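Fladinby Tenants' Association
Minutes of the meeting held 1 Aug 2022

Present: Abundio Escobedo (chair), Cúc Hoàng, Hưng Mạch, Yến Lò (minutes)
Apologies: Tài Ngô

1. Minutes of the last meeting
Approved with one correction. The bike shed key is kept by Cúc, not Hưng.

2. Laundry
The second dryer is out of order again. Grurken quoted $132 for the part and $109 for labor. Agreed to go ahead. Hưng will call them.

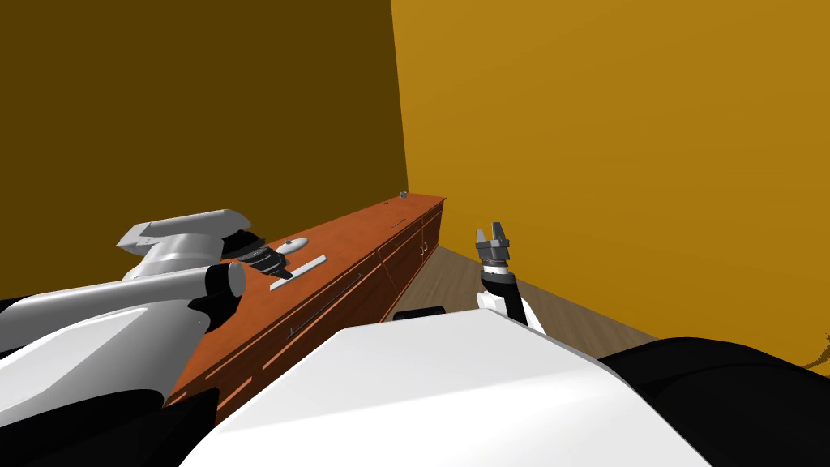
Page 2

3. Accounts
Balance is $3,573. Two units still owe January dues, $124 in all. Yến will send a second letter.

4. Parking
Cúc reported that delivery vans for Nerside are using the visitor spaces overnight. Abundio will write to the manager there. Painting the lines again was put off until the letter is answered.

5. Other business
Hưng asked if the side gate could be locked earlier. No decision. Tài to be asked for his view, as his unit is closest.

The meeting closed at 8:40 p.m.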